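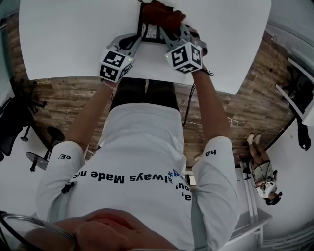 Diapositiva 1. Trabajo en mesa con dos pinzas manuales y cubos de marcadores.

Notas del ponente. Jornada de proyectos estudiantiles, 2021-08-25
Proyecto Wiklow, asignatura de Robótica Aplicada
Ponente: Unnur Snorradóttir, coordinadora docente

Saludo y agradecimiento a la dirección del centro y a la Fundación Bisgaard. Esperar a que se cierre la puerta lateral antes de empezar.

Diapositiva 1
Presentar el proyecto con la imagen ya en pantalla. Wiklow es el trabajo de fin de curso del grupo de tercero. Su objeto es enseñar a un brazo robótico tareas domésticas sencillas a partir de demostraciones realizadas por los propios estudiantes.
Señalar los cubos blancos con dibujos cuadrados negros, montados sobre las pinzas. A partir de esos dibujos el programa calcula la posición y la orientación de cada mano. Señalar después la pieza de color rojo oscuro que sujeta una de las pinzas, junto al marco negro apoyado en la mesa. Los materiales flexibles constituyen la parte más exigente del programa de prácticas.
No detenerse más de dos minutos.

Diapositiva 2. Organización del curso
El grupo inició las sesiones en marzo. Cada estudiante ejerce por turnos las funciones de operador, observador y responsable de registro. El observador dispone de una hoja de incidencias y puede interrumpir la demostración en cualquier momento.
Mencionar el módulo previo de seguridad, de carácter obligatorio. La normativa completa figura en el anexo B de la guía docente.

Diapositiva 3. Resultados
El objetivo inicial era de 900 demostraciones. Se registraron 1.000, de las cuales 56 fueron descartadas en la revisión por pérdida de seguimiento de los marcadores. Leer las cifras despacio; el año pasado hubo confusión en el turno de preguntas.
El conjunto se ha dividido por tareas y se conserva en el servidor Nukedum, con acceso restringido al profesorado y a los alumnos matriculados.

Diapositiva 4. Dificultades
Oclusión de los marcadores cuando las dos manos trabajan muy próximas. Cables en la zona de paso: se ha solicitado una canaleta de suelo para el aula. Cansancio del operador en sesiones largas, motivo por el cual se fijó un descanso obligatorio.

Diapositiva 5. Próximo curso
Participación en el encuentro interescolar Wurkach, en la categoría de manipulación. Se propone ampliar el registro hasta 3.000 demostraciones e incorporar a estudiantes de segundo como observadores.
La solicitud de presupuesto se presentará por separado. Si se pregunta por el importe, remitir a secretaría.

Turno de preguntas: diez minutos. Dejar en pantalla la diapositiva 5.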